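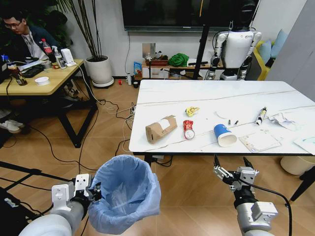 The Uvlow in blue with a light-blue liner folded over the rim, table still to clear.

Uvlow desk-side bin (blue) and the Skendusley liners, after one spring of use

Posted 16 June 2019 by Lilla Somogyi

Quick one, I have a train. People keep asking about the bin so I'm writing it down once and then I can just send the link.

Short version: bin good, liners good but get the right size, the optional lid is a waste of money. Four out of five for the bin. Three and a half for the liners. Lid gets a one.

Long version follows, skip around.

What it is

Plain open-top plastic trash bin. No pedal, no lid unless you buy the lid, no sensor. You put a bag in it and fold the bag over the edge. I bought it in April from Shevchuk, the office supply place out past the ring road, together with a carton of liners. Comes in blue, gray and a green I didn't like on the website. Got the blue. Blue turned out fine, easy to spot across a room, and people do look for it instead of leaving stuff on the table. Some people.

We use it in room 3311, which is a work room with desks along one side and one big white table everyone eats at, fixes things at and dumps mail on. So the trash is mixed. Snack wrappers, paper cups, scrap paper, small cardboard boxes, dried-up markers. No real food waste apart from the odd apple core. If you want a kitchen bin this is the wrong review, and probably the wrong bin too.

The old one was wire mesh. Everything small fell through it. Pencil shavings all over the floor, coffee drips. Good riddance.

Carrying it around

The main reason I like it. It's light enough to pick up and hold against the edge of the table while you sweep things in. I never did that with the mesh one, you'd cut your hand on the rim. With the Uvlow you grab it by the side, bring it over, clear the table, put it back. Takes a minute. Before, I'd make four trips with my hands full and drop a cup on the way.

The wall has a bit of give when it's empty. Squeeze it and it moves. Didn't like that on day one, thought it would crack by May. No cracks, no white stress marks, and it gets grabbed in the same spot all the time. So I was wrong there.

No handle though. I'd pay a little more for a cutout or a lip on one side. Lawal Danladi, two desks down from me, drilled a finger hole in his and swears by it. I haven't dared.

Stability: ok on the floor when there's something in it. Empty, it goes over if you catch it with a chair leg. Maarten Dierckx put a flat paving stone in the bottom of his, under the bag. Works. Bit much for me, and then it isn't light anymore.

Opening

Wide enough for nearly everything we throw at it. Cups go in on their side, no aiming. Crumpled paper, fine. Cardboard boxes are the weak point, a small parcel box goes in whole and then takes up half the bin and nothing fits after it. Flatten your boxes. I put a note up. The note is ignored.

Cans and bottles don't go in here in our building, separate collection downstairs, so can't tell you how it does with those. Batteries same thing, they have their own tub. Worth a look at the table before you sweep everything off with your arm. I've fished a perfectly good notebook out of the bag more than once, and a glue stick, and once somebody's parking permit. Go slow near the end of the table with the paper on it.

The liners

Skendusley, the light-blue see-through kind. 300 in a carton. They come in rolls with a perforation and the perforation is decent, tears clean maybe nine times in ten, the tenth time you get a little rip at the top which doesn't matter once it's folded over.

Size. Read this bit. There are two sizes that both say they fit the Uvlow. The smaller one fits on paper. In practice it gets about a finger's width of overhang and as soon as anything heavy lands in it, the bag slides down inside and you're reaching into trash to pull it back up. Get the larger one. Big loose cuff all the way around, hangs over the outside, stays where it is. Looks a bit sloppy, who cares. I ordered the small ones first, sent them back, Shevchuk took the opened carton without a fuss. Nice people, slow website.

Thickness is so-so. Fine for paper and wrappers. Put the corner of a stiff box in and lean on it and it'll go through. Had that happen a few times. Doesn't leak much as the trash is dry anyway. If you throw out half-full cups, double up, or better yet empty them in the sink first like a civilized person.

See-through is more useful than I thought. You can see when something's in there that shouldn't be. See parking permit.

One gripe, the bags cling. Brand new bag, you shake it open, drop it in, and the bottom stays bunched up halfway. You have to push it down with your fist or trap air under it and then it billows back up at you. A hole near the base of the bin would fix this completely. Lev Pavliuk says just leave one corner of the bag loose over the rim until it's settled and the air gets out. Tried it. It does help.

I've gone through 243 of them since I started keeping tally for the reorder form, that covers our bin plus the ones down the hall. So a carton goes faster than you'd expect if you have several bins on it. For one single bin you're set for ages.

The lid

No. Don't. It's a swing lid, sits loose on the rim, and with the bag cuff underneath it doesn't sit at all. It rocks. You push a cup through and the lid comes up with your hand. You can trim the bag or tuck it inside but then the bag falls in. I used it two days and now it's a tray for plant pots. Works well as a tray for plant pots.

Cleaning

Haven't needed to do much, that's the point of a liner. Rinsed it out once after a soda accident, wiped dry with paper towel, no smell left over. Smooth inside, no ridges or seams for gunk to sit in. There's a small dimple in the middle of the base where a bit of dust collects. Whatever.

Marks on the outside: scuffs from shoes and chair wheels, they come off with a damp sponge. The sticker on the base did NOT come off with a damp sponge. Or with hot water. Or with a fingernail. Still there.

Compared to the Pretberg

Hryhorii Karpenko has the Pretberg in his room and we swapped for a week. The Pretberg is heavier, nicer looking, has a metal ring that drops over the bag and hides it. Holds the bag very well. But the ring is one more thing to take off and put back, and by the third day everyone had stopped putting it back, so then you just have a heavier bin with a bag in it. Also you can't really carry it to the table one handed. Well you can, but you notice.

If the bin stays in one corner and visitors see it, Pretberg. If it moves around like ours, Uvlow. Hryhorii was happy to get his back and I was happy to get mine, so make of that what you will.

Price

Cheap. I'm not putting the number since they changed it twice while I was waiting for delivery. Shevchuk does a discount from 2000 liners up which is silly for one office, but if you're in a shared building ask the neighbors, we split an order with the floor below and it came out a good deal lower per carton.

Delivery was slow the first time and fast the second time. No idea why. The bin arrived with no box, just a label stuck on it and a strip of tape. Arrived undamaged. A bit dusty.

Things I would change

A handle or a cutout, said that already. A vent hole at the bottom. A slightly wider base. A sticker that peels. Clearer sizing on the liner carton, the two sizes have almost the same product code and I can't be the only one who got it wrong.

Things I'd keep: weight, color, the plain smooth rim which doesn't tear the bag. Don't add a pedal please.

Would I buy agian

Yes, already have. Second one is going by the printer, where the paper pile is getting out of hand. Same blue.

Couple of questions I got by email, answering here:

Does it stack? Yes, empties go inside each other, but they stick. Put a sheet of newspaper between.

Does a regular grocery bag fit? Sort of. The handles get in the way and it slips. Fine in an emergency.

Does it fit under a desk? Under mine yes, with room above to toss things in. Under the low ones by the window no, you have to pull it out every time. Measure first.

Is the blue the same as on the website? Near enough. Mine looks a touch darker in our light.

Will add to this if it cracks or if the new carton is diferent. Have to run.

L.S.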